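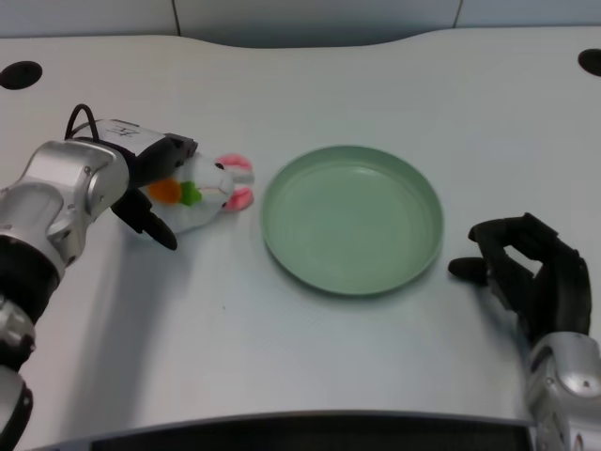

White plush bunny and plate on the white table, item set "toys and tableware".

Varico Table Items, README

Last change: 12/13/18
Kept by: Kasun Wanigasekara
Checked by: Mizanur Kodikara

What is in this folder

The folder holds pictures and short text notes of small household things on a white table. We have toys, plates, cups, spoons, cloths and a few boxes. The collection has 694 pictures of 70 items. Each picture has one note, and the note has the same number as the picture.

The theme is tidying up a table after a child has played and eaten there. For this reason the toys and the tableware are often together. A soft toy may be near a plate, or a spoon may be under a cloth.

The items

Soft toys are in the group "plush". The white bunny belongs to this group. It has fuzzy white fabric on the body and head, and the inside of the ears is pink with a white edge. In the notes please write "bunny" and not "rabbit", so that the search finds all of them. In the first version both words were used and I had to correct 134 notes by hand.

Plates and bowls are in the group "tableware". Colour is written only when it is clear. If the person who writes the note is not sure between white and cream, the colour field stays empty.

Cloths are the most difficult group. The same cloth looks different each time it is folded, so a cloth has one item name but can have several shape words (flat, folded, rolled, heap).

The table

The table has a white smooth top, and the far edge is curved like a soft wave. There are round black holes near the back corners. Please do not mark them as items. Two people have marked them as black plates or coasters and this gave wrong results in the count. The small specks on the surface are also not items.

Behind the table is a light grey-blue wall of panels. The thin lines between the panels can be ignored.

How the notes are written

Every note has four fields:

item: the name from the list, in small letters
position: lying, standing, sitting or leaning
facing: the direction of the head or the handle, as seen in the picture
near: the closest other item, or "none"

A note for the bunny can look like this:

item: bunny
position: lying on its side
facing: right
near: plate

Left and right are always the left and right of the picture. They are not the left and right of the toy. Mizanur found this mistake in 20 notes of the Khan part and they are now repaired.

Parts of the collection

Khan: toys and tableware
Zoltesano: cloths and boxes
Ekport: mixed table, with many items close together

The Ekport part was added in November and is still not fully checked. If you need only clean notes, please use the first two parts.

Known problems

White items on the white table have weak edges, mostly at the lower side. If you draw outlines by hand, take more time for these.

Some spoons have no facing field. We could not agree which end is the front, and the rule is still open.

Questions and corrections

Please send corrections to Kasun with the picture number and the name of the part. Do not change the notes in the shared folder directly.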